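Toy Library News

15 August 2021

Kitchen corner returns to the main room

The play kitchens are going back out on the floor this month, and members can borrow them again starting with the next lending session. Large items have been in storage at the Kaller building since last fall. They were cleaned and checked before the move, and missing screws were replaced.

Large items go out for two weeks at a time. If no other family is waiting, you can renew once by phone or at the desk. Please measure your car before you reserve. The bigger kitchens do not come apart, and we can't hold one while you go home for a different vehicle.

Play food is now lent separately from the kitchens. In the past it went out in the same bag, and pieces ended up with the wrong set. Each bag has a card inside with a list of what belongs in it. Check the card when you pick up and again before you return. A lost piece costs 2 dollars, or you can bring in a similar one to replace it.
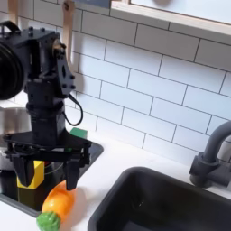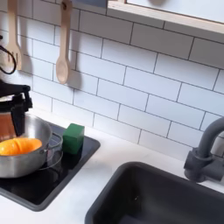
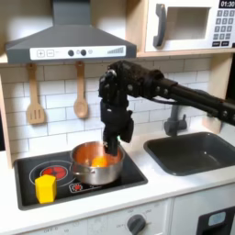 Pretend cooking

When you set up at home, put the kitchen against a wall and leave room for two children to stand side by side. Most arguments start when one child can't reach the stove. A low table nearby helps too, so that the food has somewhere to go once it is served.

Real pots and spoons from your own cupboard work well with any of the sets. Small lightweight ones are best. Leave out glass and anything with a sharp edge. Younger children often prefer moving things from one pot to another over any kind of pretend meal, and they will do it for a long time.

Please do not put water in the sinks. Wipe the kitchens down with a damp cloth and mild soap before you bring them back.

Other notes

The catalog now lists 294 items. The new printed copy is at the desk, and the old one with the green cover should be thrown out.

We are still raising money for shelving in the back room. The goal is 3000 dollars, and the jar is by the door. The Clekeck Street bake sale will be held again in October. Sign up at the desk if you can bring something, and label anything with nuts.

Puzzles with missing pieces go in the blue bin, not back on the shelf.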